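Trotard Keeps Full-Year Outlook After Slow Start at Genenholm Mine

Thursday, May 10, 2018

By Maricel Panganiban

Mining company Trotard said its first-quarter copper output was lower than planned, but it did not change its outlook for the full year. The company produced 2,733 tons of copper in the quarter. Most of the shortfall came from the Genenholm mine, where the main crusher was stopped for 11 days in the winter.

Chief executive Domenica Kofler told analysts on the morning call that the repair of the crusher is finished and that the mine has been working on its normal schedule again from the first week of April.

"We lost some tons and we will not get all of them back in the second quarter," Kofler said. "But we see the year as a whole, and for the year as a whole we keep our numbers."

The shares opened lower and then recovered a part of the loss. At midday they were down 2 percent.

Costs were the other large subject of the call. Trotard paid more for diesel and for explosives than one year ago, and it had to bring in an outside contractor for the crusher. Finance chief Korkor Aryee said the contractor's bill was fully booked in the first quarter and there will be no second part of it later. Asked by an analyst if unit cost would go back to the level of last year, she said she expects it to come down in each of the next quarters, but she did not give a figure.

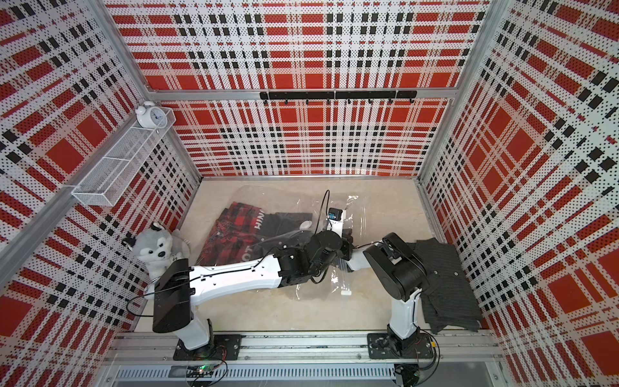

Two white-and-black robot arms in an enclosure with plaid panels.

The company also gave an update on the sale of its Calimlim property, a small zinc project which has been on care and maintenance. Talks with the buyer, Lallemwood, are going on longer than both sides wanted. The open point is who will pay for the closing of the old tailings pond. Kofler said she still hopes to sign before October, and that Trotard is not under pressure to sell.

Lallemwood did not answer a request for comment.

Felicidad Dumlao, who follows the company for a brokerage, kept her "hold" rating after the call. In a note to clients she wrote that the production number was weak but not a surprise, as Trotard had warned of the crusher stop in February. She would like to see the Calimlim matter closed before she looks at the rating again.

At Genenholm, the company plans to hire 200 people for the new lower level of the pit. Mine manager Trinidad Villanueva said on the call that the first group will begin training this summer.

Trotard will not pay an interim dividend. The board will discuss the final dividend together with the full-year results.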